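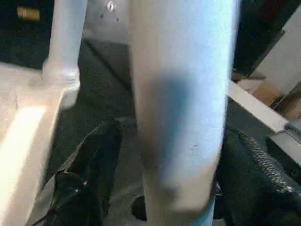

I am comparing two sets of fingers for a two-arm cell and would like a second opinion before I commit to one. The task is handling a clothes-rack type frame made of white plastic tube: close on an upright near its foot, hold it steady while the other arm works. Set A is the Ustora parallel gripper with its stock fingers. Set B is the same body with Condeck fingers, which cost more and have a longer taper. On a thick smooth post like this one, with a finger either side and the diamond pattern facing inwards, I expected the texture to settle the matter. The logs say otherwise. Over 423 closes with set A and the same number with set B, the slip figures are close enough that I would not choose on them alone. What differs is rotation. With set A the tube turns in the grip when the second arm pushes on the base, and with set B it turns less but the fingers arrive off-centre more often.

The wrist camera view is also a problem. At the moment of closing, the post fills the middle third of the image and there is very little edge detail for the tracker to use. Glare on the white tube makes it worse. I have a second camera at head height. 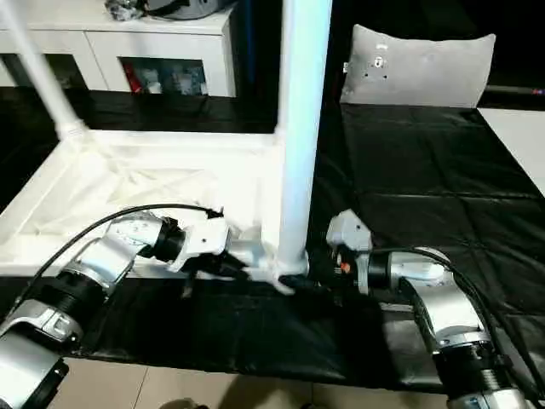
Both arms run from one Negri controller, with position control until contact and a force limit after it. The limit is the same for both finger sets. I have not changed the approach speed between runs.

What should I be measuring to separate the finger effect from the centring error? And is it worth fusing the two cameras, or should I drop the wrist one for this step?

*tubewise, Flidadville*

---

**kestrel_bench**

You have two variables mixed together. Log the lateral offset at first contact for every close, then compare rotation only within bands of equal offset. If set B still turns less inside a band, the fingers are doing it. If the difference goes away, you were measuring approach error.

I would also check the force limit. A flat finger on a round tube makes a line contact, and its resistance to twist about the tube axis depends on friction and tube radius. Texture helps on soft plastic, where the points can bite a little. It does much less on a hard glossy surface. Try one run with a thin rubber sleeve over the stock fingers. If rotation drops well below both of your current sets, a V-shaped finger with a soft liner is a better purchase than either.

Cameras: keep both, but use them at different stages. Take the line of the pole from the head camera, where you have a long length of it to fit, and plan the approach from that. Use the wrist camera only for the last correction, and fit the two sides of the post as a pair. Lock the exposure first. Automatic exposure on a white object against a dark surface will move the apparent edge from one image to the next, and your tracker will follow it.

Hand-eye calibration is the other suspect. A longer finger turns a small angular error into a bigger offset at the tip, which fits what you describe for set B. Did you redo the tool centre point after the swap?

---

**mallow**

just get a suction cup, we use them for everything

---

**offset_pete**

Suction will not seal on narrow tube, so ignore that.

I ran similar fingers on 782 closes last August, on drainpipe, with one arm. Two points to add to the first reply.

Reduce the closing speed for the last few millimetres. One finger nearly always touches first and pushes the work before the other arrives. With a light frame the whole thing shifts, and then the second arm is acting on a position that is out of date. Have the controller pause after first contact, recentre on the force reading, and close again. It adds time to each cycle and removed most of our off-centre grips.

Change the order of the tests too. If you ran all of set A and then all of set B, any drift in the calibration or scuffing of the tube is counted against set B. Alternate in short blocks and move to a fresh length of tube for each.

---

**tubewise**

Thanks. The tool centre point was not redone after the swap, only edited by the nominal length difference. I will repeat that properly, lock the exposure and alternate in blocks. I have 123 closes with offset logged so far, all set A, which is too few to band. The sleeve test comes after that.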